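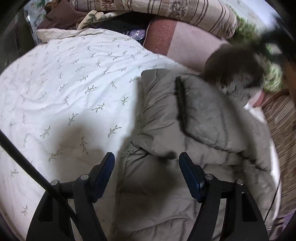 Gripper open over the folded comforter, bed task, Nonthorpe flat

Nimham bed-making project, fault review
Minutes, September 2023

Chair: Suleiman Uzor. Notes typed up quick, shout if wrong.

1. Last minutes
Agreed. Action on spare pads still open, carried over.

2. Hand-held gripper, fingers not closing fully
Main item. Reported from the Nonthorpe flat during comforter folding. Trigger pulled, fingers stop short and then snap shut late. Operator's thumb caught between the linkage bars, bruise only, no first aid needed. In the accident book.
Unit stripped at Mudgway. Pivot pin at the fingertip joint had worked proud and was binding on the bar. Worst on thick bedding, sheets alone fine. Threadlock missing on that pin, may never have been put on. Build sheet ticked but no initials.
Question whether other units have the same. Not known. All 6 to be pulled and checked before anyone uses them again.

3. Recordings affected
2,988 recordings in the bedding set. 1,805 made before the unit was last serviced in August, those stay in. Rest to be held back until finger position log is checked against the video. Rerkura want an answer on how many they lose. Told them not yet.
Suleiman unhappy that the log showed the late closing and no alarm was set on it. Fair point. Agreed a limit is needed, value to be settled after bench test.

4. Cables
Raised while on the subject. Cable runs across the front of the finger bars on some grabs, could snag when fingers close. Not the cause this time. Clip it back along the handle. Loose leads near the bed to be moved before each session aswell.

5. Return to use
No folding work until pins checked and threadlocked. Bench test 1,000 open/close cycles per unit, with padding in the fingers not empty. Keep thumbs behind the guard, wording to go in the operator sheet.

Actions
Pull and check all units - Mudgway workshop
Finger limit and alarm - Suleiman
Recordings list to Rerkura - Suleiman, once item 3 is done
Cable clips, operator sheet - Nonthorpe team
Spare pads - still Mudgway, pls chase

AOB
None. Next meeting when bench results are in, date to folow.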